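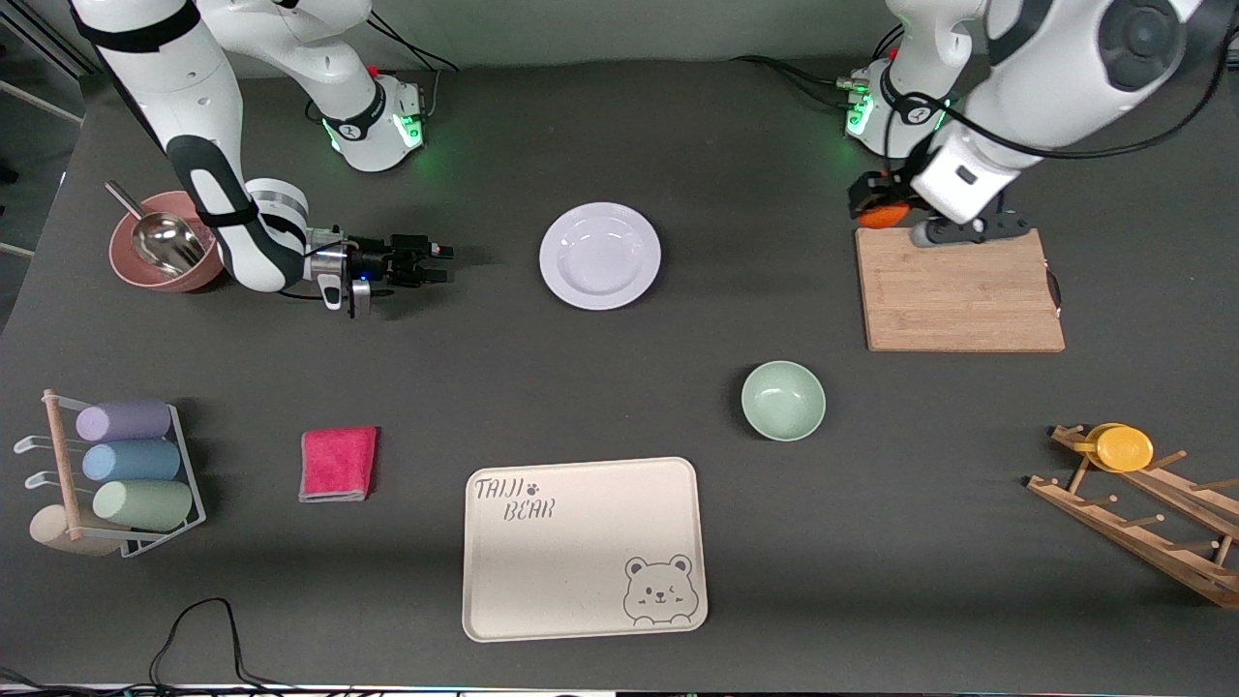

Consuelo Bermúdez wrote, at the end of her first week with us, that she had expected the hard part to be the buttons, and that the hard part was in fact slowing down enough for the arm to learn anything from her. She asked that future applicants be told this plainly. We are glad to do so.

Call for Participants: Demonstration Operators, Tabletop Manipulation Study
Rarow Laboratory, Vilstead

The Rarow Laboratory invites applications from adults who wish to take part in a paid study on teaching household tasks to two-armed robots. Participants will operate a pair of robot arms by remote control and, in some sessions, will guide one arm directly by hand. The recorded movements are used to train the software that later controls the arms without an operator. Places are available for 29 participants. No background in engineering or computing is required.

About the study

The laboratory studies how people with ordinary household skills show a task to a machine. Much of our earlier material was recorded by our own staff, who had learned over time to move in ways that suited the equipment. The present study asks how demonstrations differ when they come from a wider group of people, and whether software trained on them copes better with small changes in the layout of the table.

All tasks take place on a tabletop station with two arms, each fitted with a two-finger gripper. The objects are of the kind found in most kitchens: plates, bowls, cups, a cutting board, folded cloths, racks and trays. Typical tasks include moving a piece of food from a board to a bowl, setting a cup upright, placing a cloth on a tray, and passing an object from one gripper to the other. The arrangement is changed between recordings according to a written plan, and participants should expect to repeat the same task many times with only slight differences in where things are placed.

The study runs for 13 weeks and will be completed in November.

What participants will do

Each participant attends 2 sessions a week. A session has a warm-up period, a block of remote-control recordings, a rest break, and a second block.

In remote-control recordings, the participant sits at a control desk and moves a pair of handles. The robot arms follow these movements at the same speed, and a squeeze of the handle closes the gripper. Participants look at the table directly in some blocks and at a screen in others.

In hand-guided recordings, the participant stands at the table and moves one arm by holding it at the wrist. The arm is set to a light mode for this purpose and offers little resistance. Hand guiding is used for short movements only, such as the approach to a handle or the angle at which a bowl is tipped.

After each recording the participant marks it as complete, incomplete or unsure. An incomplete recording is kept and labeled. Participants are not paid less for incomplete recordings, and session staff will not press anyone to hurry.

Participants are also asked to:

follow the written task card for each recording, including the starting position of both arms;
release the handles and say "stop" at once if an arm moves in an unexpected way;
make short spoken or written remarks on any task that felt awkward;
complete a questionnaire on effort and comfort at the end of each session.

Who may apply

Applicants must be adults who are able to sit at a desk and use both hands for the length of a recording block. Left-handed applicants are especially encouraged, as they are poorly represented in our existing recordings. Glasses and contact lenses present no difficulty. Applicants who use hearing aids, or who would need the height of the desk adjusted, should mention this on the form so that the station can be prepared.

Persons who are currently employed by the Rarow Laboratory, or who have operated the Vidal control desk in a previous study, are not eligible. Experience with video games, sewing, cooking, instrument playing or equipment operation is of interest to us and is asked about on the form, but it has no bearing on selection.

Persons with an implanted medical device should speak with the study office before applying. The arms themselves do not rule out participation, but the handles contain magnets and each case is reviewed separately.

Training

The first two sessions are given over to training, and no recordings from them are used. Unai Bermúdez leads the introduction to the control desk and the stop procedure. Participants then practice with soft objects before moving on to bowls and plates. The practice period may be extended on request.

Most people find it difficult at first to judge how far the gripper is from the table, and there is a tendency to watch one arm and forget the other. Both improve with practice. A good demonstration is steady, without long pauses above an object and without sudden corrections near the end. When a grasp fails, participants are asked to open the gripper, move back a short way and try again — a recovered mistake is often useful material.

Payment and practical matters

Participants receive $95 per session, including training sessions, paid at the end of each week. A session that must be canceled by the laboratory on the same day is paid in full. Participants may withdraw at any time without giving a reason and will be paid for all sessions attended.

Sessions are held at the laboratory's building in Vilstead, on the ground floor, with step-free entry from the parking area. Morning, afternoon and early evening times are offered. Water and a rest area are provided. Loose sleeves, bracelets and long necklaces must be removed or secured before hand-guided recordings.

Recordings and privacy

The station records the positions of the arms, the opening of the grippers, and video of the tabletop. Participants' hands and forearms may appear in the video during hand-guided recordings. Faces are not recorded. Spoken remarks are written down by session staff, and no sound is kept.

Recordings are stored under a participant code in the laboratory's Flestex archive. Names and contact details are held separately by the study office and are deleted when the final payment has been made. Participants may ask for their recordings to be removed up to the close of the study. A full statement is supplied with the consent form, and applicants are encouraged to read it before their first visit.

How to apply

Application forms are available from the study office and from the reception desk at the Vilstead building. The completed form should state the applicant's preferred session times and any adjustments needed. A résumé is not required. Forms must reach the office by Fri 17 July.

Applicants selected for the study will be invited to a short visit, during which they may see the station in use and try the handles before deciding. Those who cannot be offered a place may ask to be kept on a reserve list.

Questions about eligibility and scheduling should be addressed to Jozefína Šťastný at the study office. Questions about the research itself may be directed to Casimiro Olmedo, principal investigator. Concerns about the conduct of the study may be raised in confidence with Julián Lorente, who is not a member of the research team.

Related items

Research Technician, Robot Maintenance (part time)
Session Assistant, Tabletop Manipulation Study
Guidelines for Visitors to the Vilstead Building
Summary of Results: Hand Guiding and Remote Control Compared
Notes on the Vidal Control Desk

This site uses cookies to remember your settings and to count visits to its pages. By continuing to use the site you accept their use. Manage preferences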